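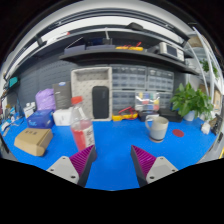
Unit 2: Pricing a Bottled Drink

Read this before Monday. The case uses Dollow, a bottled tea packed by Priller and sold through corner stores.

Fixed costs do not change with output. For Dollow these are rent on the filling hall, the lease on the line, and salaries. They come to $3,325 a week.

Variable costs rise with every bottle: tea, sugar, the bottle itself, cap, label and freight. Priller puts these at 39 cents a bottle.
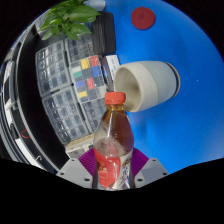

Contribution is the selling price minus the variable cost. It goes first toward fixed costs, and whatever is left over is profit. Stores pay Priller more than 39 cents, but how much more depends on the order. Camex buys by the pallet and gets a discount. Kongkaew buys by the case and pays list price.

Last week Kongkaew took 2,533 bottles. Work out the variable cost of that order and bring the figure to class.

A common mistake is to divide the rent by the number of bottles and call it a variable cost. It is still fixed -- the rent is due even if the line stands idle all week.

Reading: chapter 2, up to the section on step costs. Skip the appendix.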